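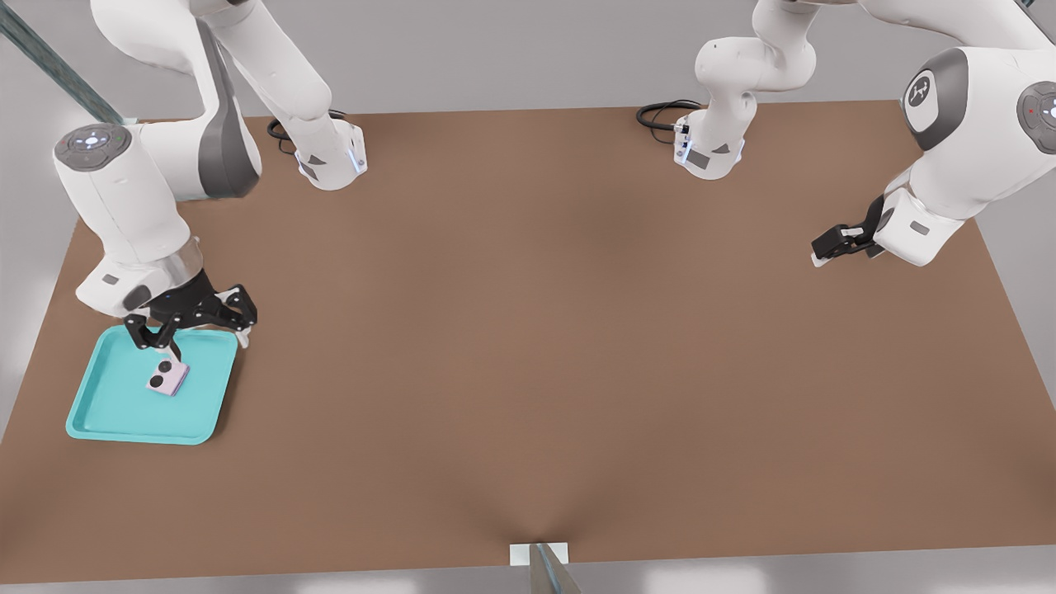 Digest, Vol 22, Issue 9

Subject: Re: Skotgate, second half (spoilers)
From: Gudrun Westerberg

Antunes wrote:
> I gave up on Skotgate near page 200. The inspector has
> interviewed the same four lodgers twice and we still don't
> know how the ferryman died. Does it pick up, or should I
> go back to Grellano's short stories?

It does pick up, but not straight away. The ferryman's death is explained in the chapter after the flood, and the second round of interviews matters more than it seems to. Look again at what the widow says about the lamp – she changes one detail, and the inspector lets it pass.

I thought the ending was fair, though the solicitor's confession goes on too long. My copy is the old Larari paperback, which has small print and a map with the quay on the wrong side of the river. I'd avoid that one if you can.

If you do go back to the stories, start with "The Salt Cupboard". It has the same inspector, younger and ruder, and you can finish it in an evening.

Does anyone know if the January reissue keeps the original prologue? Mine hasn't got it.

Gudrun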